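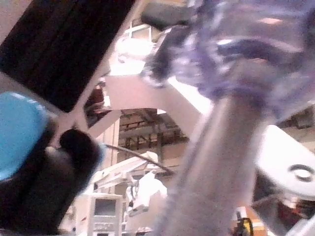

Sorting and Folding of Patterned Textiles in a Shared Workroom
Project report, second semester

1. Background

Our department shares a workroom with two other courses in the old Mudgate building. It is a high room with an exposed ceiling, and the light comes mostly from the windows. During the semester many pieces of cloth collect there: test prints, table covers, samples from the Paltura workshop and offcuts which are too large to throw away. In October we estimated that we had roughly 200 pieces, and most of them were kept in one heap on a shelf.

The aim of the project was to find a simple way to sort and fold this cloth, so that a student who enters the room for the first time can find a piece and also put it back. A second aim was to see which kinds of cloth are difficult to handle, and to write this down for the next group.

2. Materials

We worked with 21 test pieces. They were chosen so that they differ in weight, size and pattern. Plain cotton was the easiest to get. The patterned pieces came from Gandumgate, a small shop near the river which sells ends of rolls for little money. Our budget was 850 in local currency, and we used less than half of it, mainly for boxes and labels.

The purple and white patterned cloth became important for us, although we bought it only for its color. When it is bunched, the white and violet parts run into each other and it is hard to say where one fold ends and the next begins. With plain cloth you can follow the edge with your eyes. With this cloth we often had to follow it with the fingers.

3. Method

Each piece was dropped on the table from the same height and then folded by one member of the group. We compared two ways of folding. In the first way, the person looks for two corners, lifts the cloth and lets it hang before folding. In the second way, the cloth stays on the table and is made flat with the hands first. Each piece was folded 4 times with each method, in the morning and again in the late afternoon, when the room is darker.

We did not use an iron. The iron in the workroom is old and leaves marks on light fabric.

4. Results

The hanging method was faster for heavy cloth. The weight pulls out most of the wrinkles, and the corners come down by themselves. For thin cloth it was slower, as the corners turned inward and had to be opened again.

The flat method gave cleaner edges in nearly all cases. It needs a free table, and this was our main problem — the tables are shared, and cables and tools must be moved first.

Pattern had more influence than we expected. Pieces with soft streaks or many similar colors took longer in the afternoon, while striped pieces were almost as quick as plain ones. Stripes work like a ruler, and the person folding can see at once if the edge is crooked.

5. Storage

We first sorted by color, following the Haddad plan which an earlier group had left in the workroom folder. It looked nice, but a patterned piece could belong in several boxes, and after one week the purple cloth had been put in three different places. We changed to sorting by weight, with a small sample of each cloth fixed to the lid. This was kept in order until the end of the semester.

6. Remaining questions

We did not test wet cloth or cloth with elastic. The labels on the lids begin to come off when the heating is on, and a better glue is needed. We also recommend that the next group keep one table free for folding during the afternoon hours.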